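4.2 Setting and division of work

The packing room at Promport takes returned small goods from Wemusico, checks them, and puts them back into a saleable state. Before the project started, all of this was done by hand. Each worker took a tote from the rack, opened the packages, checked the contents against a printed slip, folded or replaced the inner wrap, and put the goods into one of four outgoing bins. A worker did the full job from tote to bin and signed the slip at the end.

The change we studied is a partial one. The new cell, called Ernia by the people who run it, takes over the picking and placing of light items from a tabletop. The checking stays with the workers. To teach the cell, workers do the task themselves with a hand-held gripper, and the recorded motions are used to train the controller. Each person therefore has two roles during the teaching period: they are still packers, and for part of the shift they are also the source of the movements that the machine will later copy.

We followed this period from the first training shift until the cell was running on its own for light items. By September 17, 2019, the workers had recorded 3,279 demonstrations, of which 1,464 were kept for training. The remainder were dropped for several reasons, the most common being that the worker had started over partway through. We return to the dropped recordings in Section 5, as they were a source of friction on the floor.

4.3 The hand-held tool and the table

Workers hold the tool in one hand and close its two black fingers by squeezing a trigger. The camera sits above the fingers and looks down past them at the table, so a worker who leans in too far blocks nothing but does change the lighting. Figure 3 gives two views from this camera, with the fingers open over the wood.
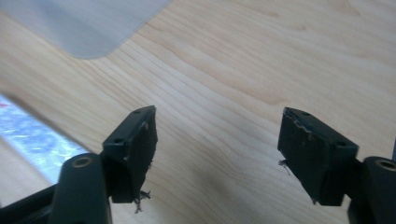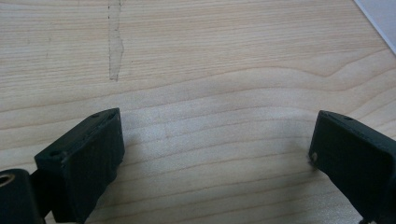

Figure 3. Views from the hand-held tool at the work table. In both, the gripper is open and holds nothing.

The tool changed how people worked before any robot did. Experienced packers use both hands and all their fingers. They hold a package against the body with one forearm, or slide it off the table edge to get a thumb under it. With the gripper, none of this is possible. Several workers said that in the first days they felt like beginners at a job they had done for years. One described it as "packing with oven mitts on." Another said the hard part was slowing down – she knew where the item should go, but had to think about how the two fingers would get there.

Thin, flat items caused the most trouble. A bare hand picks up a sheet by pressing and dragging it until it bends. The gripper has to come at the edge from the side, and on a smooth table the sheet tends to slide away. Workers found their own ways around this. Some pushed the sheet against a heavier item first. Others let one finger rest on the table and moved only the wrist. These tricks spread from person to person during breaks and were not in the written instructions, which covered how to hold the tool and how to start and stop a recording.

Wear on the finger pads was a second topic that came up often. Workers said that a pad with a rough or torn edge gripped differently from a new one, and some preferred a certain tool for that reason. The engineers from Sakamoto, who supplied the tools, had planned to change the pads after a fixed number of recordings. The workers asked that the pads be changed when they reported a problem, and this was agreed in the third week. We count it as one of the few cases where the people on the floor changed a rule of the project directly.

4.4 Time, pace, and credit

Recording was scheduled in blocks of 90 minutes. During a block, the normal hourly target did not apply. This was welcome at first, but it moved work onto those who were not recording, and the targets for the rest of the room were not lowered until some 714 totes had built up on the rack. The shift lead then took the recording workers out of the headcount used to set the target. Complaints about pace dropped after that, although they did not stop.

Credit was harder to settle. The slip that a worker signs has no line for a recording, and pay grades depend on signed slips. Workers who recorded a great deal therefore looked less productive on paper than those who did not. Management added a separate log in September, but it was kept by hand and had gaps. Two of the most skilled packers stopped offering to record for this reason, and the later recordings come mostly from newer staff.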